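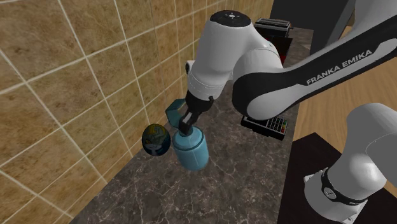

Home | Features | Shop Floor | Back Issues

Grip first, move second
By Tsz-kin Mak

Print this story | E-mail this story

Tuesday, 7 a.m., and the rule sheet at Brikport is down to 2 pages. Used to be 26. Wing-sze Kwan cut it herself, with a red pen, over one long February.

What's left is plain stuff. Close fully on the neck before any lift. No lift over a neighbor. Every new grasp goes through simulation first, kitchen counter included, and gets logged pass or fail. No "mostly." Five clean runs in a row or it doesnt go near hardware.

The log stands at 2,630 entries. Kwan reads the fails. Bottles, mainly. Round, smooth, top-heavy once you turn them over.

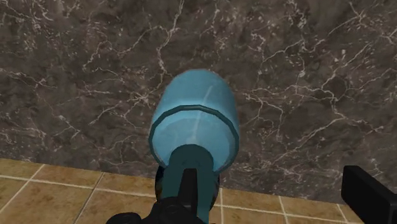
Lai-ching Hsueh thinks five is too few, and that a run in simulation should never count the same as one on the bench. She wants two seperate columns.

Kwan is fine with the columns. The number stays, for now. Romier, the supplier, wants it lower, and there's a call at noon.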